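Skastisance lyrics and captions set

Last updated 7/23/23

Hi! So this is my little pile of data on Skastisance, the best pop group you've probably never danced to. I started typing up captions from my old fan club magazines and then I couldn't stop – now there are 1,214 rows and I figured other fans might want them too.

What's in it

Two files. captions.csv has one row per magazine caption, with the issue, the page, the song being performed (if the caption says) and the caption itself, typos and all. songs.csv has the 48 songs I own on vinyl or tape, with the album, the side and who sings lead. I left the lyrics out in the end, sorry, the name of the set is older than that decision!

Where it comes from

Most of the captions are from Holness, the English fan magazine, and the rest are from the Hosudska newsletter, which I had to translate myself with a dictionary and a lot of tea. If a line sounds stiff, blame me.

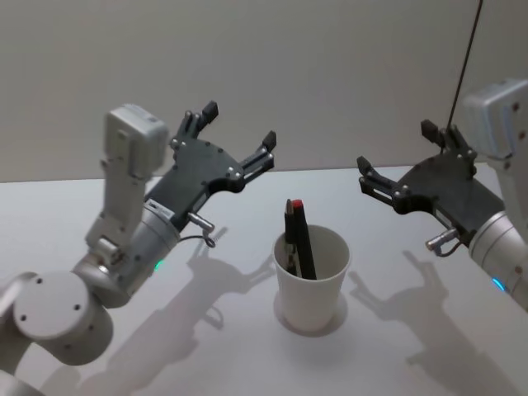

The lead column was the hardest bit. On 5 songs I really can't tell who's singing, so those say "unsure" and I'd love to hear from anyone with better ears (or a better tape deck).

Known problems

The Hlongwane concert shows up under two different spellings of the venue. Page numbers are missing for the September special because my copy has no staples left and the pages are in any old order.

Using it

Do what you like with my typing, just say where you got it. Fixes are very welcome – open an issue and tell me the row number.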